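Fruit Stand Display, Grenham Room

The fruit stand is the corner display in the Grenham room at the Faston hall. It is made up of crates, a metal frame, artificial fruit, artificial flowers and a tree, and it goes up every September. This page covers how it is put together, what is kept in it and how it is looked after. The gallery part is at the end.

The stand

The main piece is a tiered shelf. It has a black metal frame that carries light pine crates, one above the other, and each crate sits further forward than the one above it. The crates tilt toward the front so that people can see into them from a few steps away. We looked at level shelves first. From a normal standing height the fruit at the back of a level shelf disappears, and we would have needed twice as much of it to make the same show.

The frame came from Gaber, a shop fitting supplier that had a used one left over from a bakery. It had been painted green at some point. We sanded it and painted it black over two evenings, and it has been touched up once. The crates were bought separately and did not fit at first. The hooks on the frame were set for a narrower box, so they had to be bent out a little. Anyone who takes the crates off should put them back in the same order, as the hooks were adjusted one pair at a time.

More crates go on the tables. There are 10 in all, counting the ones on the frame. Table crates hold the larger mixed piles, and they can be moved when the tables are needed for something else.

The fruit

All of the fruit is artificial. We tried real apples in the first season. They looked good for a week and then had to be checked daily, and the room is warm in the afternoon. The artificial fruit came from Wilemau in two orders. The first was mostly red fruit and oranges. The second was grapes, peaches and a bag of small red berries.

The full list for the room, down to single leaves and berries, stands at 1,485 pieces. At the last check 1,353 were on hand. Most of the missing ones are berries. They are small and light, they roll, and the crate floors are slatted, so a berry that lands the wrong way goes through the gap and under the frame. Please look under there before vacuuming.

Green leaves go in with the fruit in nearly every crate. They fill out a thin pile and hide the seams on the oranges, which are easy to see close up. Put the leaves in first, press them toward the sides, then set the fruit on top with the stem ends turned in different directions. A crate where every piece faces the same way looks like a box of balls.

Grapes are the hardest thing to place. A bunch laid flat in a crate spreads out and looks like a handful of beads. It does better where it can hang a little over the front edge, with the narrow end down. Hold it by the top stem when moving it. The single grapes are only pushed onto thin wires, and if you lift a bunch from the middle some of them will come off in your hand. They can be pushed back on, but after a few times the hole gets loose and needs a drop of glue.

The flowers and the tree

A garland of yellow roses and green leaves is wound up the front leg of the frame. It starts low and ends at the top crate. We use plain green garden wire to hold it, with the ends bent back so they do not catch on sleeves. There is another cluster of yellow flowers under the bottom crate, where the lower part of the frame would otherwise be bare.

We had pink roses one season. They fought with the red fruit, and from across the room it all read as one color. Yellow keeps the flowers and the fruit apart. The pink ones are in a box in the closet if anyone wants them for something else.

The tree is also artificial. It has a slim brown trunk with ivy wrapped around it and a thick top of green leaves. It was already in the room before the stand was built, and the stand was placed with it in mind. The leaves on top are dense enough that they hold a lot of dust, more than the rest of the display together. Take it outside to clean it if the weather is dry — doing it indoors just moves the dust onto the crates.

Cleaning and repairs

Dust the fruit with a dry paintbrush. The red fruit can be wiped with a damp cloth, but the peaches have a soft coating that comes off if it is rubbed. One of them has a bald patch from this and is always placed patch side down.

The crates are bare wood. Do not use spray polish on them. It left marks on one of the table crates that have not come out. A stiff brush along the slats is enough.

Before opening, check these:

- Both front hooks are fully seated on each crate.
- The garland wire is tight at the bottom.
- No berries on the floor in front of the stand.
- The tree is standing straight and is not leaning on a crate.

Storage

The fruit goes into 6 lidded tubs, sorted by kind, with the grapes on their own so that nothing heavy rests on them. The garland is coiled loosely and stored in the widest tub. It was folded once and the stems kept the creases for the whole next season. The frame stays assembled and goes against the back wall under a sheet. The table crates nest two by two if you alternate the direction.

Gallery

Grapes at the middle crate, with oranges in the crate above and yellow roses up the leg of the frame. 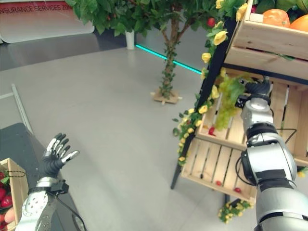
The order of filling matters more than it may seem. We start at the top and work down. Leaves get knocked loose while the upper crate is being arranged, and they fall into whatever is below, so a finished lower crate has to be done over. Oranges have gone in the top crate for the past few seasons. They are large enough to be seen from the door and they stay where they are put.

The lower crates are left lighter. A few berries and a bunch of grapes are plenty, and visitors who stop at the stand usually reach for the lower ones first. It is fine for people to pick up the fruit. We only ask that it goes back in a crate and not on the windowsill, where the sun has already faded one batch of leaves to a sort of gray.

For next September we would like a second bunch of grapes in a darker color and a replacement bag of berries, if Wilemau still carries the same size. The larger berries do not go through the slats, but they look wrong next to the oranges. There has also been talk of lining the crate floors with thin mesh. It would save the berries. It would also show between the slats from the front, so we will try it on one table crate before doing anything to the stand.

The closet key for the tubs is kept at the front desk and should be back there by 5 p.m.

Last updated: September

Contact | Copyright Grenham Room, Faston | Back to top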